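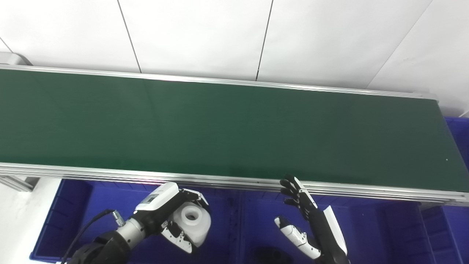
July, started 9:40 am

Amp on the bench is the Sedgwick combo, the one that came in with the complaint "reverb fades out after two songs." Shinji Hirano brought it over himself. He plays baritone guitar in Trurkwood and they go into Clendoria to track the new record soon, so this one goes ahead of the two hi-fi jobs.

His notes, copied from the tag: reverb strong at power-up, thin after ten minutes, gone by the end of the third song. Tremolo fine. Slight crackle when the bass knob is turned. He wants the long drippy reverb for the ballads and says the pedal he has been using in its place sounds like a bathroom.

Before opening: played it cold with the shop guitar, clean, volume at 3. Reverb was good. Decay nice and long, a bit dark. Left it idling and went to do the phones.

10:15 - Came back and the reverb was down by more than half. Dry signal unchanged. So the fault is somewhere in the reverb driver, tank or recovery stage and it moves with heat. Kicked the cabinet lightly and still got the crash out of the springs, at what sounded like full level. That says tank output and recovery are fine. Driver side is the suspect.

Chassis out. Somebody has been in here before me. Filter caps replaced, neat work, date written on one of them but smudged. Reverb driver tube is an old one with the print rubbed off. Swapped in a known good tube from the drawer. Put the chassis on the cradle, ran it again. Same fade, same timing. Put the old tube back.

Voltages on the driver, cold and then hot:

Plate: steady, right where the schematic wants it.
Cathode: climbs as it warms up. Should be sitting still.
Grid: fine.

Cathode resistor reads OK cold on the meter with one leg lifted. Warmed it with the iron held near the body, no contact, and the reading went up and kept going up. Bad resistor. It's the original part, and there's a brown patch on the board under it. Replaced it with a 3 watt, stood off the board so the air can get under. Changed the bypass cap next to it at the same time. The old one measured low and it had been cooking beside that resistor for years.

11:30 - Back together on the cradle. Ran it with the looper going, the same eight-bar thing over and over, reverb at 5. No drop. Left it going through lunch.

1:05 pm - Still going. Reverb level same as when I left. I'm calling the main fault fixed, but want a second cold start tomorrow before it goes in the case.

Bass knob crackle: cleaned the pot, no change. Small DC on the wiper. Coupling cap upstream is leaking a little. Replaced it. Quiet now. Did the treble one too as it is the same type and age.

Sound notes. Shinji asked for the tone to stay exactly as it was and I think it has, with one exception. The low end through the reverb is a touch fuller now with the fresh bypass cap. On the baritone that could get muddy. I've kept the old cap in a bag taped inside the cabinet with a label. If he hates it I can go to a smaller value, it's a five minute job.

2:20 pm - Phoned Shinji to tell him. He was at rehearsal and held the phone up so I could hear the song they want it for. Slow one in 6/8, brushes, singer way up in falsetto on the chorus and then down to almost talking. Could only make out half of it over the phone but I see why the pedal won't do. The guitar only plays one note every other bar and the springs have to carry it until the next one.

He asked if we could do a longer tank. The cabinet has room for one but the mounting holes are wrong and I don't want to drill his amp the week before a session. Suggested he borrow the Ovov outboard unit off our shelf and use that for the overdubs if he wants more length. He's going to ask the engineer. If he takes it, write it in the loan book. Last time it went out without an entry we spent a month looking for it.

Ovov unit: had it down to check it. Hums more than it should. Moved it away from the bench supply and the hum dropped, so most of that was placement. There's still some left. One of the tank leads had its shield hanging by a few strands at the plug. Recut and resoldered. Good now. Dwell pot is scratchy from 7 up, usable. The footswitch jack is loose, needs a nut, we have none in that size. Ordered 10 along with the other hardware.

Also ordered: 200 assorted cathode resistors in the 3 watt size, we go through them. 16 shielded phono plugs. Cleaner, two cans.

3:45 pm - Speaker check on the Sedgwick while I had the back off. Cone is clean, no rub when pushed. One of the mounting bolts was finger loose and there was a faint buzz on low D that I'd put down to the bench. Tightened all of them, buzz gone. Told myself I'd check this first on combos from now on and have now written it down as well.

Baffle has a small crack near the handle side, old, glue in it already. Left alone.

Tremolo: he said fine and it is, but the slowest setting is uneven, a sort of limp. The new song has tremolo on the intro according to what he said on the phone. Didn't touch it. Ask him before changing anything, some players like the limp. If he wants it even, first thing to look at is the three caps in the oscillator.

Session settings, for whoever is on when he picks up. He wants these on a card in the case:

Volume 4
Treble 6
Bass 3 (was 4, see above about low end)
Reverb 5 for verses, 7 for the outro
Tremolo speed 2, depth 6, intro only

He's using flatwounds on the baritone and picking up near the neck. With roundwounds the treble would need to come down.

Recorded a short clip before putting it to bed. One mic, a hand's width off the cone and a little outside the center, straight into the old two-channel. First take cold, second take after twenty minutes. Played them one after the other and can't pick which is which, so that's good enough for me. Clips are on the shop drive in the amp folder under his name.

Left to do:

Cold start again first thing, let it run an hour.
Bias check after that hour. It read a bit hot today but the wall voltage was high all afternoon.
Ask Shinji about the tremolo.
Nut for the Ovov footswitch jack when the order comes.
New power cord? The one on it is stiff and has tape near the plug. Quote him for it, don't just do it.
Make up the card.

Bench time so far on this one, less lunch and the Ovov: four and a half hours. Bill three. Most of the first hour was me chasing tubes and answering the phone.

Next morning, 8:50 am

Cold start done. Reverb level held for the full hour. Cathode voltage came up to where it should be and stayed there. Bias is fine, wall voltage back to normal. Shinji says leave the tremolo limp alone, the singer counts off it. Yes to the power cord. Fitted, tested, back in the case with the card. He's picking up after 4, and he is taking the Ovov. Loan book is filled in.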